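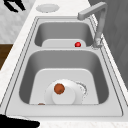
Thread last edited Saturday, 7:40 am

1/ We've been on well water out here in Stinlow for 20 years and I still get asked how we keep a steel sink from going chalky. Short thread.

2/ It's calcium. Our last test came back at 154, and the lab in Tindudberg called that "moderately hard." Kaisu Savolainen, two farms over, got 885 on an old shallow well and ended up drilling a new one.

3/ We priced a whole-house softener in July. Skaller wanted more than I'll pay, so we do it by hand.

4/ White vinegar and warm water, half and half. Lay a soaked rag on the spots for some 4 minutes, wipe, rinse. Go with the grain on brushed steel.

5/ Don't let vinegar sit on marble. It etches - I learned that on my aunt's counter and she still brings it up.

6/ Drying the sink at night does more than any cleaner. Two basins means twice the wiping, but it goes fast.
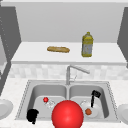
7/ Faucets. If the flow gets weak, unscrew the aerator and soak it overnight in a cup of vinegar. Keep the washer, it's easy to lose.

8/ Kettle: same mix, bring it to a boil, let it cool, rinse it twice. Coffee maker instructions tomorrow, Orvokki has my notes.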